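Monday, September 1, 2025

**To:** the Sirkmont Small Grants desk
**From:** Nabila Lamrani, Hirnirgate Mending Room, Nokumcombe
**Re:** Work tables and lighting, progress so far

Hello again, and thank you for being so patient with me over the summer! When I last wrote, in May, we were still mending on the old brown tables, and I'm afraid I went on at some length about how hard it was to find a dark needle case or a black snap on them after four in the afternoon. I'm happy to say the first part of the work is done. We settled on plain white tops in the end (there was a long and friendly argument in favor of gray), and I am so glad we did, because the room feels bigger every time I walk into it.

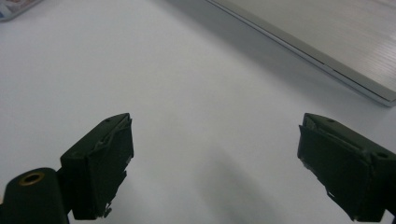 *The plain white tabletop, Nokumcombe.*

On the money side, you awarded us $2,177. The tops from Limsakul came to $725 and fitting them took another $200, so there is $1,252 still to spend, and all of that is set aside for the lamps and the storage drawers. The receipts will come to you with the final report, unless you'd like them sooner, in which case just say so and I'll put copies in the mail. 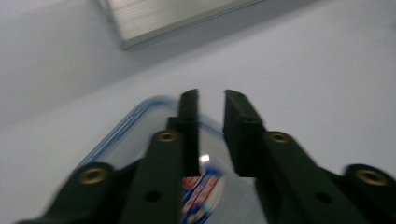 Small parts have always been our biggest headache, as anyone who has crawled under a table after a jacket snap will understand. A pale background makes a real difference with these. Dark pieces stand out in clear outline, and even little gold-colored rings set into something nearly black are easy to pick out, so I've moved the grommet and zipper mending to the new tops first. The hand hemming can wait its turn, though the hemmers have been dropping hints!

We do have a few things left to sort out. The lamp arms I wanted are on back order, and I would rather hold off a while than buy a kind that has to be clamped to the new edges. The drawers also need measuring again, as I wrote the depth down wrong the first time and caught it only when I was about to order.

Would you be willing to move our finishing date back by 3 weeks? It would let us fit the lamps and drawers in one go, without closing the room twice. I can be reached any morning at the Hirnirgate number, and you'd be very welcome to stop by with your mending.

With warm thanks,
Nabila Lamrani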